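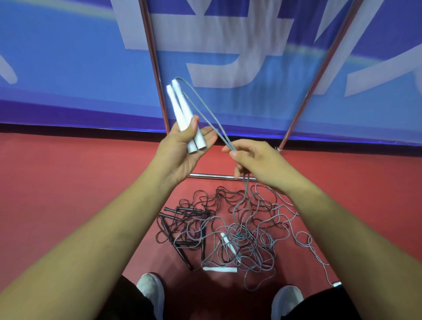
Untangling jump ropes by hand, black cords and gray cords in one heap

Demonstrating deformable tasks: by hand or by remote?

dirkov_bench
Teaching by demonstration, moderator

We want a two-arm robot to learn to sort tangled jump ropes. So far we have 876 demonstrations done by hand with a head camera. The plan was to reach 3000 by November. Before we go further I want to know if anyone has had luck doing this kind of task by remote control instead. Our remote setup is the Grindus pair with the stock grippers.

sprocket90
Remote. You get joint angles and gripper state for free. With hands you have to guess all of that from video, and fingers hide half the rope.

dirkov_bench
Agreed on the data. The problem is speed. A pile that takes me 3 minutes by hand takes 90 on the Grindus, and I usually give up before then.

lowtorque
Then your remote setup is the problem. What delay are you running?
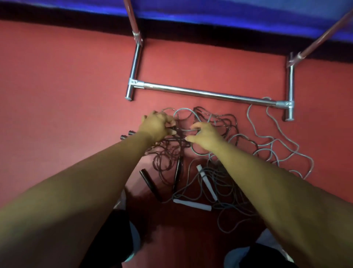
tanglewatch
Hand demonstrations, Brurnport workshop

I don't think it's delay. Look at the right hand, fingers spread and hooked into loops of both cords while the left holds a cluster of the dark one. A two-finger gripper can't copy that. Also there's a gray strand over the crossbar. By remote I would miss that until the rope pulled tight.

sprocket90
If the gripper can't copy it, why record it? You're teaching moves the robot can't make.

tanglewatch
For the order of steps. Which handle to pick, which strand to lift, when to stop pulling. We train that part on hand video and the grasps on a small remote set.

lowtorque
Has that worked on a real pile, or only on two ropes laid flat?

tanglewatch
Two ropes, fine. Bigger piles, not yet.

lowtorque
So no.

dirkov_bench
I'd still try the split. Does anyone have the Jelínek hand tracker working with dark cord? Ours loses the fingertips when they go under the black coils. The gray is better.

sprocket90
Add a second camera low and to the side. I still say record fewer by hand and fix the remote rig first.

dirkov_bench
I'll add the side camera tonight and post the tracking results in this thread.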